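워른데일 지역 의류 나눔 및 재사용 지원사업 중간보고

제출일: 2025년 4월 22일
수신: 크워크 재단 지원사업팀
작성: 사업총괄 아리프 위비소노

1. 사업 추진 현황

본 사업은 가정에서 입지 않는 의류를 기증받아 선별과 수선을 거친 뒤 지역 내 필요 가구에 전달하는 사업으로, 워른데일과 프론사이드 2개 지역에서 시행하고 있습니다. 보고 기간 중 접수된 의류는 총 2,425점이며, 이 가운데 70%가 재사용 가능 품목으로 분류되었습니다. 나머지는 원단 상태에 따라 수선용 자투리 또는 재활용 업체 인계분으로 구분하여 처리하였습니다. 얇은 직물은 구김과 밑단 상태를 확인한 후 등급을 부여합니다.

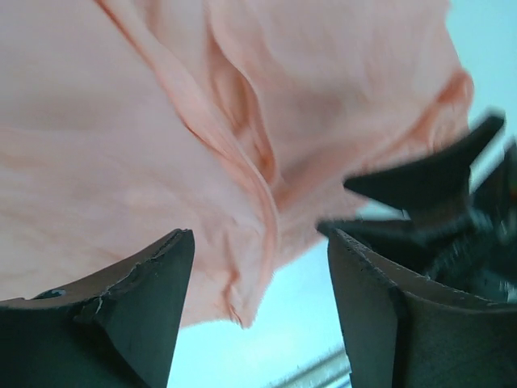 2. 배분 실적

프론사이드 주민센터를 통한 배분은 당초 계획에 따라 진행되었으며, 신청 가구 80세대에 대한 1차 전달을 완료하였습니다. 아동복과 겨울 외투는 신청량이 접수량을 초과하여 대기 명단을 운영하고 있습니다. 반면 성인용 상의는 재고가 누적되어 인근 기관과의 교환을 협의 중입니다. 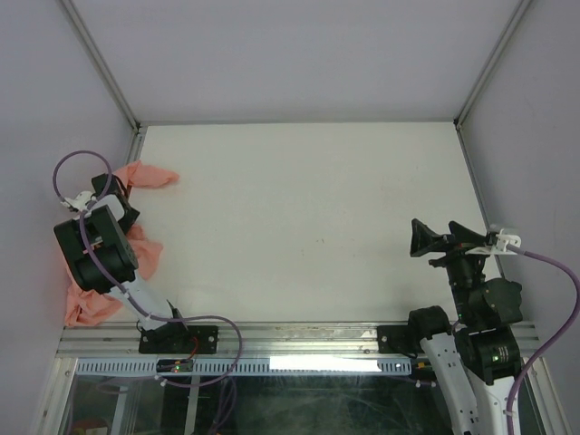

교환 대상 기관과는 품목 분류 기준을 먼저 통일하기로 하였습니다. 현재 양 기관의 치수 표기 방식이 서로 달라 재고 목록을 그대로 합칠 수 없으며, 트리디스 재고관리 프로그램의 입력 항목을 수정하여 이를 보완하고 있습니다.

3. 예산 집행 및 애로사항

운송비는 계획 범위 내에서 집행되었으나 세탁 위탁비가 단가 인상으로 예산을 초과하였습니다. 부족분은 홍보물 제작비 잔액에서 충당하고자 하며, 비목 변경 신청서를 별도로 제출하였습니다.

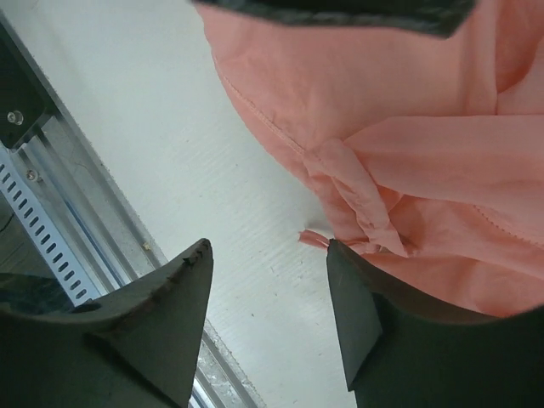 변경이 승인될 경우 하반기 세탁 물량은 당초 계획대로 유지할 수 있습니다. 승인이 지연되면 여름철 의류를 우선 처리하고 침구류 접수는 잠정 중단할 예정입니다.

4. 향후 일정

2차 배분은 7월에 실시하며, 배분 종료 후 수혜 가구 만족도 조사 결과와 정산 내역을 함께 보고드리겠습니다.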